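Ticket 389
Product: Clustgate lighting controller
Site: Stistcombe, main floor
Opened by: Tahmineh Bakhtiari
Opened: 5/7/19
Status: Open, waiting on customer
Subject: Main floor lights keep shutting off in the middle of the afternoon

Hi there! Me again, sorry. We have the Clustgate controller running the ceiling lights on our main floor, and for a while now they've been going off when they're not supposed to. Everything goes dark, people yell, somebody walks over to the wall panel and hits override, and we're fine until the next time. The schedule says on at 6 in the morning and off at 8 at night. I've looked at that schedule so many times I see it when I close my eyes. 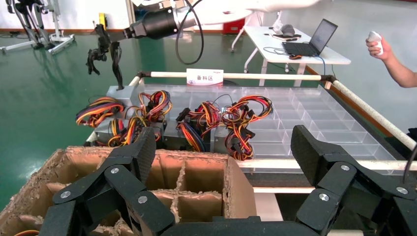
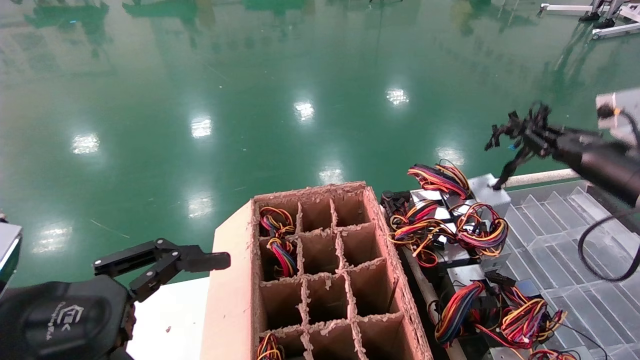
Main floor, Stistcombe. First one is the divider box, second one is the green floor with the ceiling lights shining in it.

What I've tried so far:

Turned the controller off and on again (of course). It came back up fine, lights on, and then we lost them again that same afternoon.

Deleted the weekday schedule and typed it back in by hand, in case something in there was corrupted. No change.

Swapped the network cable for a new one. This was Manouchehr's idea and I didn't have high hopes, but it took two minutes, so why not.

Checked the breaker. Not tripped, and the outlets along that wall keep working the whole time, so I really don't think it's power.

The offices and the break room are on the same controller and they never go off. Only the main floor. Please tell me what else you need!

Tahmineh

Reply from Emanuel Preda, Clustgate support

Hi Tahmineh, thanks for all the detail. Could you export the event log and attach it? Settings, then Logs, then Export. Also let me know what firmware you're on and whether the clock on the panel matches your phone.

Reply from Tahmineh

Log attached. It only goes back 100 lines, which on our panel is barely more than a day, so I hope the good part is in there. Firmware page says 2, with nothing after it. Clock on the panel matches my phone to the minute.

One thing I noticed scrolling through: right before the lights drop there's always a line that says "scene 777 recalled." I don't have a scene 777. My scene list has Morning, Day, Cleaning and Night, and they're numbered in order like normal things. Is that an error code?

Reply from Emanuel

Good catch. It isn't an error code, it's a real scene call, and it's coming from somewhere other than your schedule. Scenes made by an outside system don't show in the regular list unless you check "Show linked scenes" at the bottom of the page. Do you have anything else tied in to the controller? Blinds, alarm, building software, phone app?

Reply from Tahmineh

Okay so I found the checkbox (that is tiny, by the way, and gray on gray) and there it is. Scene 777, name "DH_SAVE", all main floor channels at zero. The source column says Trarkel.

Trarkel is the energy monitoring thing that Fallahi put in for us last spring. I thought it only measured! I get an email from it once a month with a bar chart and I'll be truthful, I look at the bar chart and archive it. Asking Rostam, he dealt with them when it went in.

Later the same day

Rostam Golestani remembers it. He says Fallahi set up a "daylight harvesting" option, where a light sensor looks at how bright it is and turns the lights down when there's enough sun coming in. It was supposed to be for the front lobby, where there's a wall of glass. He's pretty sure it was never meant to touch the main floor. He's also pretty sure he has the install paperwork somewhere, and I have seen his desk, so we'll see.

That does fit with the weather, now that I think about it. Last week was gray and rainy and we got through most of it with no trouble. The sunny days are the ones where we get hit, always after lunch, when the sun has come around to the lobby side. I'd written that off as me imagining things.

Reply from Emanuel

That sounds very likely. To test it without changing anything on the Fallahi side: go to Linked Systems, pick Trarkel, and switch Permission from "Control" to "Read only." It'll keep collecting its numbers but it can't call scenes. Leave it that way through at least one sunny afternoon and tell us what happens.

Reply from Tahmineh

Done. Had to dig up the admin password, which was on a sticky note inside the panel door (I know, I know, I've moved it).

Next day, 4:30 pm

Full sun all afternoon and the lights stayed ON. I even went and stood in the lobby like a weirdo watching the sensor. The log shows "scene 777 denied" a whole bunch of times and the lights never so much as blinked. I could hug you.

Two leftover things though, so please don't close this yet:

1. The lobby lights don't dim anymore. Makes sense, I guess, I took the permission away for everything. Natanael at Fallahi is going to look at which channels are in that scene and take the main floor ones out. If he fixes it, do I just flip Trarkel back to Control, or does it need to be linked again from scratch?

2. Can the log keep more than 100 lines? I'd have spotted this ages ago if it hadn't kept rolling over.

Reply from Emanuel

Great news. For 1, just flip it back, no need to link again, but delete the old DH_SAVE scene first so the new one comes over clean. For 2, the limit is fixed on your panel, but you can have it email the log every night under Logs, Delivery. I'll leave the ticket open until you hear back from Fallahi.

Reply from Tahmineh

Perfect. Nightly email is on. Natanael Quintana can't get out here until the first week of June, so the lobby stays at full brightness till then and I'll write back once he's been.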